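Acta de la reunión del grupo de agarre, proyecto Skistik
30 de mayo de 2018
Redacta: quien pierde el sorteo, o sea, yo otra vez

Antes de empezar, aviso de que esta vez tomé las notas en el portátil y no en la libreta, así que se entiende todo, pero hay cosas que apunté dos veces y otras que apunté con prisa. Si veis algo que no cuadra, me lo decís antes de la próxima y lo corrijo (sin dramas, que la última acta tuvo tres versiones y sobrevivimos).

1. Acta anterior

Se aprueba con un cambio pequeño: donde puse que el controlador Besora «falla» al arrancar en frío, tiene que poner que tarda en arrancar en frío. Tienen razón los que protestaron, son cosas distintas y yo estaba de mal humor aquel día. Queda corregido.

2. Comparativa de pinzas: Etel contra Tannous

Nos comió más de la mitad de la reunión, y con motivo. Ya tenemos cerrada la tanda larga con la pinza Etel y la de la Tannous, con el mismo brazo, la misma mesa y la misma lista de objetos. En total son 1424 intentos de agarre con la Etel y 1297 con la Tannous. La diferencia viene de la parada por el cambio de fuente de alimentación, y discutimos un buen rato si recortar la serie larga para igualarlas. Al final no se recorta: se publican los porcentajes con el número de intentos al lado y quien lo lea que haga sus cuentas.

Lo que sacamos en claro, contado a mi manera:

La Etel es más rápida cerrando y se nota muchísimo en las piezas rígidas. Llega, cierra y se va, da gusto verla. Con las bolsas blandas ya es otra historia, porque aprieta antes de que la bolsa se haya asentado y se le escurre por debajo. Probamos a bajarle la velocidad en el último tramo y mejora, aunque entonces pierde la ventaja que tenía. Uno del grupo propuso una curva de cierre en dos fases y me pareció buenísima idea, tanto que me ofrecí a programarla sin pensar (ver tareas, ay).

La Tannous va más despacio pero perdona más. Si el brazo llega un poco torcido, agarra igual. Hubo quejas por el ruido del motor, que a mí sinceramente no me molesta, y por el cable de datos, que sí me molesta: el conector queda en mal sitio y hay que desmontar medio soporte para cambiarlo. Pedimos presupuesto de un conector acodado.

Se preguntó si tenemos ya una favorita. Votamos a mano alzada y salió empate, cosa que me hizo bastante gracia después de hora y pico de debate. Se pospone la decisión hasta tener los datos de objetos blandos repetidos con la curva nueva.

3. Controlador Besora

Las buenas noticias de la reunión! La actualización ha bajado el retardo entre la orden y el movimiento a 23 milisegundos, medido con el mismo guion de siempre. Antes era casi el doble y se notaba a simple vista en los movimientos cortos. Hubo quien dudaba de la medida, así que la repetimos allí mismo, con el portátil encima de las rodillas, y salió lo mismo.

Queda pendiente el arranque en frío (que tarda, no que falla, ya lo he aprendido). El proveedor dice que lo mira. Yo lo dejaría encendido por la noche y me olvidaría, pero se acordó que no, que queremos poder apagarlo como cualquier otro aparato del laboratorio. Vale, me parece razonable aunque me tocará a mí esperar por las mañanas.

También se decidió que los registros del controlador se guarden con el nombre de la pinza delante. Ahora mismo hay una carpeta llamada «prueba_buena» y otra llamada «prueba_buena_de_verdad», las dos mías, y prometo arreglarlo.

4. Cámara de muñeca

Este punto lo llevaba yo y me extendí un poco, lo reconozco. La duda era si la cámara pequeña de la muñeca nos vale para todo o si hay que seguir tirando también de la cenital. Mi postura es que para los agarres dentro de un contenedor la de muñeca es mejor, porque se ven los dos dedos y el fondo a la vez y no hay que andar adivinando a qué altura vas.
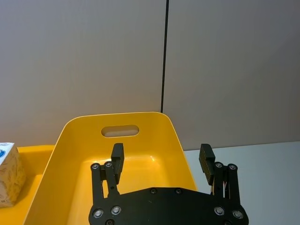

Lo que no me gusta tanto es que la propia pinza se come mucha parte baja de la imagen. Cuando el objeto está pegado a la pared más cercana, desaparece detrás de la palma justo en el momento en que más falta hace verlo. Propuse subir la cámara un poco y darle más inclinación. Me contestaron, con razón, que entonces cambia la calibración y hay que repetirla entera, y que nadie tiene ganas. Quedamos en hacer la prueba con un soporte impreso, solo en un puesto, y si compensa ya hablaremos de los demás.

Sale otra vez el tema de los reflejos. Los contenedores de plástico brillan por dentro según cómo dé la luz, y el detector a veces se cree que el brillo es un objeto. Se habló de ponerle un filtro polarizador, de cambiar las lámparas y de forrar el fondo con algo mate. Yo votaría por las lámparas, pero empezamos por el fondo mate porque es lo barato y se hace en una tarde. Si no funciona, pasamos a las lámparas.

La cenital se queda por ahora, como apoyo para localizar el contenedor al principio de cada ciclo. Para lo demás, muñeca.

5. Calendario

La demostración interna sigue puesta para agosto. Hubo un intento (tímido) de retrasarla, que no prosperó. Se harán 9 sesiones más de pruebas antes de esa fecha, repartidas entre las dos pinzas, y en las últimas ya no se toca nada de hardware. Lo subrayo porque la otra vez dijimos lo mismo y yo cambié unos tornillos la víspera.

6. Tareas

Curva de cierre en dos fases para la Etel: yo.
Presupuesto del conector acodado para la Tannous: compras.
Soporte impreso para inclinar la cámara, un solo puesto: taller.
Fondo mate en los contenedores de prueba: taller, con mi ayuda para cortar el material.
Insistir al proveedor de la Besora con el arranque en frío: quien lleva los controladores.
Ordenar y renombrar las carpetas de registros: yo, y esta vez va en serio.

7. Ruegos y preguntas

Se pide que quien termine de usar el brazo lo deje en la posición de reposo. También se pide que no se cambien los parámetros de fuerza sin apuntarlo en la hoja compartida. Hay dos valores distintos para la Tannous y estuvimos un rato intentando averiguar cuál era el bueno. Era el segundo. Ya está marcado en la hoja.

Alguien preguntó si se puede probar la Etel con los dedos de la Tannous. El anclaje es distinto y haría falta un adaptador, pero nos quedamos todos con la curiosidad, así que lo apunto para hablarlo en la próxima.

Se levanta la sesión. Los datos completos de la comparativa los subo esta tarde a la carpeta de Skistik, en cuanto le ponga un nombre decente al archivo.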